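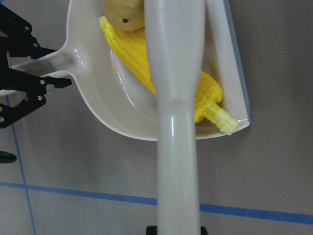 Search articles Go
Home Household Kitchen Tools A–Z Contribute

Dustpan and brush

By Rokeya Ranasinghe
2026-04-09

A dustpan and brush is a pair of small hand tools used together to gather up dust, crumbs and other dry litter from a floor, a table or a workbench. The pan is a shallow scoop with one straight, open edge, and the brush is a short-handled one that can be worked comfortably with a single hand. The two are very often sold as a set, though plenty of households end up with a pan from one set and a brush from another, and they get along perfectly well that way.

The pan

Most modern dustpans are molded plastic, and older ones are usually sheet metal, sometimes painted or enameled. The floor of the pan slopes gently up from the front edge toward a raised wall at the back, which keeps the sweepings from sliding straight out again when the pan is lifted. Many pans have a strip of softer material, often rubber, along the front. This lip bends a little and sits close against the floor, so that fine dust goes over it and into the pan. On pans without one, a thin line of dust tends to be left behind, and the usual cure is to draw the pan back an inch or two and sweep again (and, with a stubborn floor, again after that).

The brush

A dustpan brush generally has a row or block of bristles set along one side of a head, with the handle continuing in the same line. Soft bristles suit flour, ash and fine dust. Stiffer ones are better for grit, dried mud and the crumbs that work their way into a doormat. The bristles may be natural hair, plant fiber or a synthetic such as nylon, and their tips are sometimes split so that they pick up finer dirt.

It is kept apart, in most homes, from the scrub brush, which has shorter and firmer bristles and is meant for use with water on pots, boards and sinks. The two can look a good deal alike when they are laid down side by side, and a kitchen with both will do well to give each its own hook.

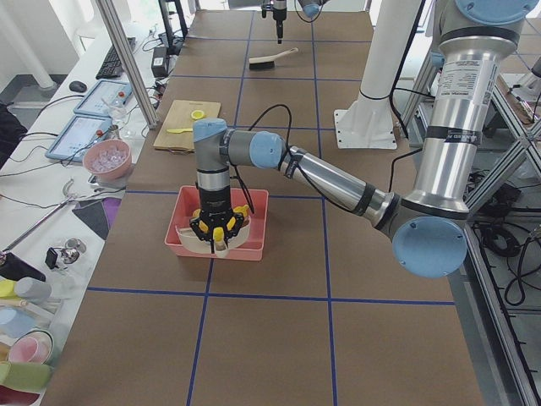 A scrub brush with black bristles lies on its side on the far part of a work table, beyond a cutting board with a yellow spoon on it.

Use

Sweeping is done toward the open edge of the pan, in short, low strokes that drag the dust along – long, quick strokes throw it into the air, where it hangs for a while and settles somewhere less convenient. The pan is held at a slight tilt, with the front edge pressed down. On a table, it is often easier to hold the pan just below the edge and brush the crumbs down into it.

The Dutthorpe household guide, a well-thumbed booklet in many of the older homes of that town, advises dividing a large table or floor into four parts and finishing each before starting the next. It also asks for a full clean of every brush in March, before the spring cleaning begins.
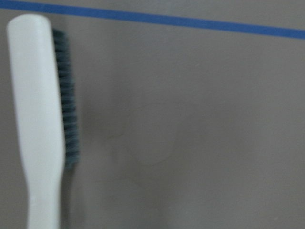
Care and storage

Hair and fluff can be combed out of the bristles with the fingers or an old comb. A synthetic brush may then be washed in warm, soapy water, rinsed and left to dry with the bristles facing down, which lets the water run away from the head. Brushes kept standing on their bristles will slowly bend out of shape, so hanging is the kinder choice. The pan needs only a wipe, with a little extra attention to the lip and the corners.

Regional names

In Drasau the set is known as a "morning pair," from the old habit of sweeping the hearth before breakfast. The Sheikh collection of household goods there holds 37 sets, including 3 by the local maker Morari with pans of hammered tin.

See also: Broom; Crumb tray; Scrub brush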